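An evening at Simavar Quay market 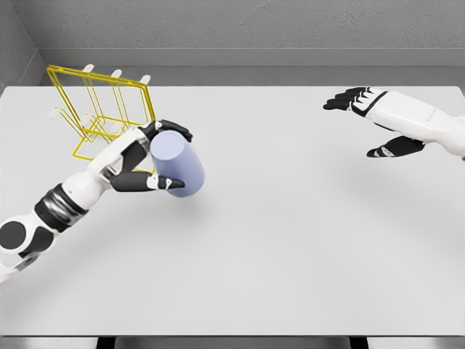 Yellow wire rack on a grey tabletop (computer rendering)

Simavar Quay is a covered market on the river side of the old town, ten minutes on foot from the tram terminus. It was a grain store until the port moved downstream, and it reopened as a market with shops, food counters and a small exhibition hall upstairs. I went in February, arriving at four in the afternoon and leaving when the shutters started to come down at ten.

Getting there is simple. Take tram 3 to the last stop, cross the road and follow the wall down to the water. There is a car park behind the building, but it was full before five. A passenger ferry also calls at the quay on the hour until eight. I took it back as far as the bridge on an earlier trip and it is a pleasant way to see the warehouses from the river.

The market has 67 stalls on the ground floor, set out in long rows under the original roof beams. The rows nearest the entrance sell clothes, bags and phone covers, much the same as in any other market in town. Go further in and it improves. There is a row for kitchenware and baskets, one for second-hand books and maps, and a short one at the back for spices and dried fruit. Prices are marked on most stalls. I tried bargaining over a tea towel and got nowhere, but the spice sellers will usually add a bit extra to the bag if you buy two or more things.

Du Plessis, on the corner of the kitchenware row, is the largest shop in the building. It sells enamel pans, bread tins, storage jars and drying racks, and it also has a mail-order catalogue for people who don't want to carry things home. The staff were busy but answered questions. I bought a small colander and a box of matches.

For food, walk to the river end. The counters open at five and the queues start at six. Zuvik does grilled fish with flatbread and a sharp cabbage salad, served on a tin plate. There were bones in mine, so eat it slowly. The counter next door sells lentil soup, and the one after that has dumplings with pumpkin or lamb. Seating is at long shared tables and gets cold after dark, as the doors to the quay are left open. Keep your coat on.

Upstairs, the exhibition hall has a permanent display on the grain trade. Entry is included if you show a receipt from any stall. I joined the six o'clock tour, led by Clotilde Lemaire, who has been guiding there since the hall opened. She started at the weighing room, where the big scales are still bolted to the floor, and went on to the ledgers and the sack hoist. The hoist no longer runs. She said that in a good autumn the store took in 100 carts in a day, and that the carters slept under the arches while they waited to unload. The tour lasted 26 minutes by my watch and was in French and English, one after the other. Labels in the hall are in three languages, though the English ones are shorter than the rest.

The rest of the upper floor is taken up by Zonar, a café with a terrace over the water. Coffee is dearer than downstairs and the cakes are dry, but the view makes up for it once the lights on the far bank come on. The terrace closes in strong wind. Ask at the bar if the door is locked, because they will sometimes open it for you.

A few practical points. The cash machine by the entrance was out of order when I went, and several of the food counters don't take cards. Toilets are on the stairs between the two floors. The lift is at the car park end and is signposted only from outside. Pushchairs are fine in the early afternoon and hard work after six. The last tram back into town leaves at 22.40, from the same side of the road you arrive on.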